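[Workshop-list] Bin picking: two bins, a lot of cable and some progress
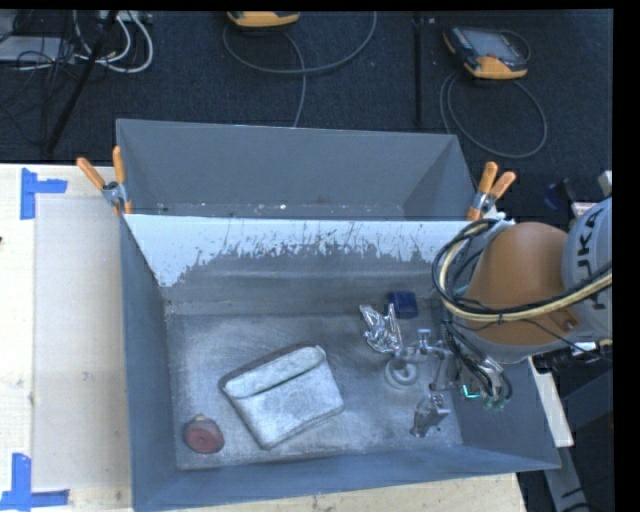 From: Arif Tambunan
Date: Oct 23, 2021
To: Naltetti workshop list
Subject: Re: Bin picking: two bins, a lot of cable and some progress

Hello all,

Thanks for the replies to my first message, both on the list and from people who collared me by the kettle. I've had a good long run at the arm since then and I'm really pleased with where it's got to, so this is a long one. Get a brew.

I'll answer the questions from Naseri first and then ramble.

> On a morning in September, Naseri wrote:
>
> Arif, very much enjoying this but I have some doubts. Last time
> I walked past, the bins were sliding about every time the arm touched
> a wall. If the bin moves, then surely everything you've
> measured is rubbish? Also, why suction? Half of what you put in there is
> crumply or squashy, and I'd have thought fingers were the
> obvious choice.
>
> And can I ask about the cables. I had a bundle snag on my old
> gantry and it took the limit switch clean off. Yours looks
> longer than it needs to be.
>
> Last thing, are you going to write up the air side? I have a
> vacuum pump from Truditz under my bench and no idea
> what to do with it.
>
> N.

Right, the bins. You were quite correct, they wandered all over the place. I've now clamped the two together where they meet, one orange-handled spring clamp at each corner, and it has made a huge difference for something that took me less time than finding the clamps did. I've also put blue tape marks on the table top to the left, so if somebody needs the bench I can get everything back to where it was. I checked this by taking the whole lot off and putting it back, and the arm went to the same spot on the floor of the bin within 2 mm. For two bits of tape! I was going to cut a proper jig and now I don't think I'll bother until after Christmas.

Please leave the tape alone, by the way. It looks like leftover masking but it isn't.

The front bin has got a bit battered. There's a broad white worn band along the upper inside wall, nearly the full width, with scratches running down out of it, and it comes furthest down at the left corner. I still need to sort out how close I let the tool go to that wall. At the moment I have a keep-out margin of 13 mm, which means anything that ends up hard against the side gets left alone. I'd like to shrink that, but slowly.

On suction against fingers: I did try fingers, the printed ones that Sadetti had left over. They were lovely on boxes with space round them and hopeless as soon as two things were touching, as there was nowhere for the fingers to go. A cup only needs the top of the thing. The one on there now is a round pale grey cup with concentric rings, and I'm very taken with it. It gives a little when it lands, so I don't have to be perfect about height.

You're right that crumply is the hard bit though. The objects in the bin at the moment are a deliberately awkward bunch. There's a pale pouch with a folded flap, which is the biggest and which I thought would be easy. It's a pig. If the cup lands across the edge of the flap it leaks, so I've been teaching the software to go for the middle of the flattest patch and stay away from anything with a dark line next to it. The little dark blue boxy one is at the back on the right, and that's the sort of shape I use when I want cheering up. The shiny crinkled packet near it gives two problems for the price of one: the cup can't always seal on the folds, and the reflections make the depth readings go potty. The other shiny grey item further down has the same trouble with reflections. And then there's the small round dark red one over by the left wall, where my margin rule comes in and spoils the fun.

My best session so far was 73 good picks before I had to step in, and what stopped it was me leaning on the table. I was grinning like a fool. I should say that was with easier things in the bin. With the present lot I haven't done a long enough run to give you a number that means anything, so I won't.

Cables. Yes, it's a fat bundle, and yes, it's long. It loops out beside the big orange joint, sweeps across the front of it and goes off to the right, with a tie round it near the middle. The length is on purpose. I had it shorter to begin with and the wrist ran out of slack on the far reach into the corner, and the controller stopped on a torque fault (thank goodness). With the longer loop I get full wrist travel. The price is that the loop can swing, and the right-hand clamp has its handles sticking up just there, leaning towards the right just above the cables. I've been watching that like a hawk. What I'd like is a sprung retractor further up the arm, and if anybody has one, or has made one out of a badge reel or a dog lead or whatever, I'm all ears. Naseri, can you tell me exactly how yours snagged? Was it the bundle itself or a tie end? I've been trimming my tie ends flush, but I can go round again.

The other thing I want to tidy is the wiring down at the tool. It's all thin black wires and silver bits down there, and it's hard to get a finger in when something needs reseating. Sadetti has offered to draw up a small cover. I've said yes please, as long as the turquoise-green light stays visible, because I like to be able to glance at it from the other side of the table.

The air side: I will write it up, promise. The short version for your Truditz pump is to put a filter in before the pump and a vacuum switch as near the cup as you can manage. My first go had the switch at the pump end, with all that tube in between, and the arm would be half way up before it found out it had dropped the thing. Moving the switch close to the tool was the best afternoon's work of the whole project. Don't throw the pump out, and don't run it till you've looked at the oil.

What's next. The plan is for the arm to move everything from the front bin to the rear one and then back again, so that it shuffles the objects for itself and I can leave off doing it by hand. The rear bin has gathered some specks and debris along its edge, so I'll have to hoover it before I trust any depth readings in there. The far wall of that one slopes as well, and I haven't told the planner so yet. I have pencilled in two evenings for it and it will surely take more.

A few requests while I've got you:

If you come to look (please do!), stay on the bench side. The floor behind the table has handheld controllers on it with their grey cables lying in loops on the carpet, and it's dark carpet, so they're easy to put a foot through. I'll get some hooks up.

I could do with more awkward objects. Nothing sharp, nothing with liquid in it, and nothing you want back in the same shape. Netting would be interesting. So would anything furry.

And if anyone is handy with depth data on shiny surfaces, come and find me. I've tried averaging several shots, which helps a bit, and I've tried fiddling with the lights, which helps a bit more and annoys whoever is soldering. I've read that people use a second view from a low angle and fill in the gaps from that. Has anyone here done it at home, on a normal computer, without it taking an age for each pick?

I'll be in most evenings next week. Will post the air notes in a separate thread so they can be found again.

Cheers,
Arif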